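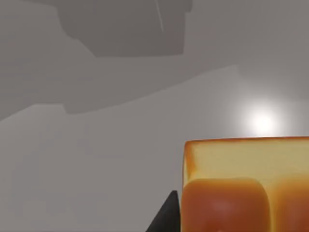
Soft shadow banding on large flat planes
Rendering and Lighting > Technical help

tarn_offset wrote:
I have a ground plane in mid grey, matte, no texture, lit by one area light and a dim sky. At low camera angles the falloff breaks into visible bands once the file is saved. It looks fine in the viewport. Renderer is Sanna, output is 8-bit PNG. Sample count is 709 per pixel, which I would have thought was plenty.

I have tried a larger light, a smaller light, and moving the light further out. The bands move but do not go away.

kgrube wrote:
Your sample count is too high for the output format. A noisy render hides quantisation, a clean one exposes it. With a gradient that covers only 15 or 16 code values across the full width of the image, each step is wide enough to see. Save to 16-bit or half float and look again.

Knut Grube

tarn_offset wrote:
Saved as 16-bit. Bands still there on my monitor, although the histogram is now continuous.

kgrube wrote:
Then the file is fine and the display path is 8-bit. Add dither at the point of conversion. Triangular noise, two code values peak to peak, applied after the transfer curve and before rounding.

pellow wrote:
I disagree with the advice to dither by default. If these are going to a client as stills, fair enough. If they are going into a video encode, the encoder will strip most of the dither at any normal bit rate and you get the bands back with blocks on top. Better to put a faint texture on the plane. A roughness map with very low contrast does it.

kgrube wrote:
A roughness map changes the material. He asked about a matte plane. On a purely diffuse surface it will do next to nothing in any case, as there is no specular lobe for it to act on.

pellow wrote:
Bump, then. The point stands. Variation in the surface survives encoding better than noise added at the end.

kgrube wrote:
It survives if its amplitude is above the quantiser threshold, and at that amplitude it is visible as texture. I would encode at 10-bit and leave the material alone.

m_ashdown wrote:
Check the denoiser as well. The one in Sanna runs before the tone curve and flattens slow gradients into patches if the albedo pass is constant, as it will be on a plain plane. I had the same trouble in May on a set of packaging renders. Turning the denoiser off for the ground only and comping it back in fixed it. Zolora has a switch for this per object. Sanna does not, so you need a second render layer.

tarn_offset wrote:
Denoiser was on. With it off the bands are narrower and have softer edges. With it off and dither added I cannot find them at normal zoom. Stills only for now, so the encoding question can wait.

Separate question: is there a way to get the same penumbra width at both ends of a long shadow?

pellow wrote:
Not with an area light. Penumbra grows with the distance between the occluder and the receiver. Use a hard light and blur the shadow pass in comp.

kgrube wrote:
Blurring in screen space at a low camera angle gives the wrong shape. The far end needs less blur than the near end to look equal on the plane. Project the pass to the plane, blur there, project back.

pellow wrote:
Agreed on that one.

tarn_offset wrote:
Will try the projected version. Dither settings are saved as a preset, version 7, if anyone wants them.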